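Kitchen | Pantry | Laundry | Workshop | Garden
Tips > Kitchen > Keeping fruit

We use cookies to remember your settings. Accept | Manage

Keeping apples after October

Sort them the day they come in. Anything bruised or missing its stem goes in the kitchen to be eaten that week. The sound ones can go to the basement.

Wrap each apple in a half sheet of newspaper and set them in a shallow box, one layer deep. Up to 7 weeks is normal for the early kinds — late ones go longer. Keep potatoes in another room.

Check the box every Monday and pull any with soft spots. Cut those up for sauce: 400 grams of peeled apple, a splash of water, low heat, lid on. It freezes fine in a flat bag.

Leopold Hollenstein of Noltside wrote in to say he lines his boxes with straw. We tried it and found straw in everything. Newspaper is easier.

For the table, put out only what will get eaten in two days. Wipe apples with a damp cloth right before serving — washed ones don't keep as well.

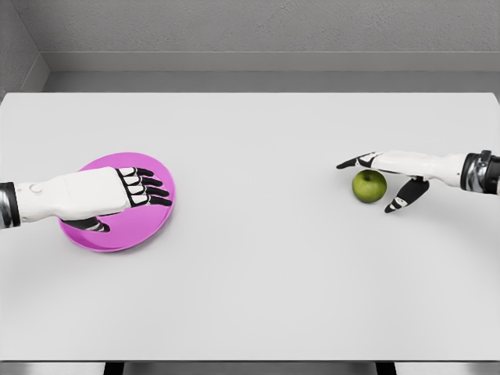
A small green apple and a bright pink plate on a light gray tabletop.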